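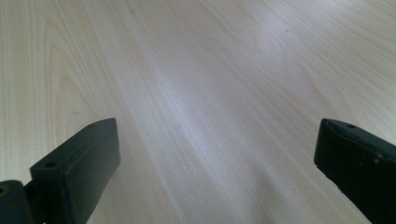 The case for the pale tabletop

Most advice on buying a work table starts with size and ends with legs. The surface gets one line, usually about whether it matches the floor. I think this order is wrong. A table is a surface held at a certain height, and the surface decides how well the rest of it works. For general indoor work I would choose a pale, lightly figured wood finish over a dark one, over plain white, and over glass. I would also choose a lower sheen than most stores sell.

Start with reflectance. A pale top sends a large share of the room light back up toward the work. A dark walnut or black top absorbs most of it, so anyone working on one tends to add a lamp, and the lamp then adds a hot spot. The effect is easy to check: set a sheet of printer paper on each surface under the same ceiling light and look back and forth between paper and table. On the dark top the eye has to readjust with each glance. On the pale top the adjustment is small.

Plain white does even better by this measure, and for that reason it is often recommended. I disagree with the recommendation. Plain white has no texture for the eye to settle on, white paper disappears into it, and each pencil smear is on display. Grain solves part of this. Fine tan lines on a beige ground give just enough variation to hide minor wear, and they are low enough in contrast that a small screw or a loose thread can still be found.

Grain pattern deserves more attention than it gets. Straight grain and cathedral grain can both occur on one top, and buyers tend to prefer the cathedral arcs because they look more like wood. For a desk I would put the straight section where the hands go. Nested arcs are pleasant but they are busy, and small parts set down among them take slightly longer to pick out. Dindo Catacutan, who refinished tables for Hillgate before he moved to flooring, takes the opposite view. He holds that straight grain shows scratches across it more plainly, and he is correct about the scratches. I still want the straight section in front of me. Scratches are a matter of appearance, and lost parts are a matter of time.

The real weakness of pale tops is glare. A light surface with a glossy coating, placed near a window, will wash out in patches until the grain cannot be read at all. People blame the color for this, but the coating is the larger cause. The same color in a matte finish spreads the light over a wider angle and stays readable. The trouble is that gloss sells. It looks clean under store lighting, and it wipes down with one pass of a cloth.

I kept notes on this. In April I replaced a glossy Plunden top with a satin one from Tehrani, on the same frame and in the same position, 2 meters from a south window. With the glossy top I had been moving my chair or closing the blind most mornings. With the satin top I stopped doing both. The satin top takes more effort to clean - skin oil in particular leaves a dull patch that needs soap - but I clean a table far less often than I look at it.

The second complaint is that pale tops show dirt. They do, and I count this in their favor. One dark speck on a bare beige surface is visible from across the room, so it gets wiped off. On a dark patterned top the same speck stays put, along with plenty of others, until somebody slides a laptop over it and grinds it into the finish. A surface that reports its own condition is easier to maintain. Workshops accept this argument for floors and seldom apply it to benches.

Dark tops do have their place. Anyone handling white or transparent material all day should have one, or at least a dark mat. Radomir Stan sorts clear plastic fittings on a black Viston bench and would be foolish to change. A mat can be rolled up, though, and a dark bench cannot be made light without sanding or covering it.

Veneer also tends to come up in this discussion, usually as a defect. For a flat working surface a decent veneer on a stable core is a sound choice. It moves less with humidity than a glued-up solid top, and the grain can be selected and matched. Its limit is sanding depth. Treat it as a surface with one light refinish in it, and use coasters.

My specification, then, is a pale wood finish, birch or maple in tone, with satin or lower sheen, straight grain at the working edge, and no printed pattern. Put the long side at a right angle to the window. If glare persists at that angle, try lowering the blind halfway before buying another table.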